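Company > Who We Are > About Tastaddale

Filed under: Our Workshop

Tastaddale makes small colored blocks and bars for classrooms and for families who like to build at the table. Bello Onuoha and Ngân Hà started the company in a rented unit with 2 workbenches. The catalog now lists 1,178 pieces, sold singly or in sets.

Every shape is tried out on a wooden tabletop before we add it to the catalog. We look at how a piece lies on the wood and whether the color is easy to find against the grain. Lime green does well on pale wood. Tan did not, and we dropped it.

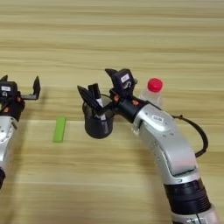 Hicham Fawzy runs the color room and keeps a sample of each batch. Nusrat Ekanayake handles school orders, including replacements for single lost pieces. There is no minimum order for those.

The Grondarell set is still our best seller. Last year we shipped 3,658 of them. Orders placed before noon on Tuesday go out the same week. For visits to the workshop, write to Hui-mei Peng at the front office.

Related
Grondarell set: what comes in the box
Ordering replacement pieces
Clidance storage trays, back in February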